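About Plinder Paddle School
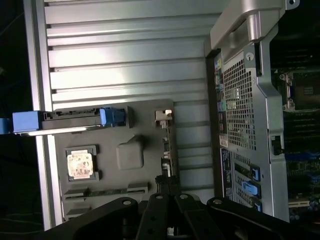 Photo: Ngân Tiêu

Plinder Paddle School teaches people to kayak and canoe on the slow end of the Lirkow, where the river is wide, brown and in no hurry. We have been doing it since the August when Settimio Serra bought two second-hand kayaks and discovered that his car would only carry one.

There are more boats now, and a trailer. Settimio still runs the beginners' courses. He learned to paddle as an adult, badly, and remembers every stage of it, so he is hard to shock. Ngân Tiêu looks after the river trips, the bookings and the website, and takes the intermediate groups down to Prarcombe and back when the water allows. If you get an email reply within the hour, it's from her. If you get one within the week, it's from Settimio.

What we teach

Most people start with the two-hour taster. You will learn how to get in, how to go forwards, how to stop going round in circles and how to get out — usually in that order. After that there is a five-session course, which covers steering, rescues and the business of falling in on purpose. Groups are small. You don't need to be fit, young or the owner of any special clothing, but you do need to be happy in water and willing to wear a helmet that flatters no one.

We also take open canoes out for families. A canoe is a fine way to find out who in your household gives the orders.

Where we are

The boathouse is at Moen, down the track behind the weighbridge. Parking is free and muddy. There are changing rooms, a kettle and hot showers, the last of these paid for by almost 50 former pupils who were tired of the cold ones. Their names are on a board by the door, in the order they complained.

Last season our pupils and trips covered 2,467 miles between them, according to the logbook. Settimio's handwriting being what it is, we would not go to court over it.

Booking

Courses run from spring until the river gets unpleasant. Gift vouchers are available all year from the bookings page, and Ngân will post one to you if you would like something to wrap.

Page last updated Dec 5, 2024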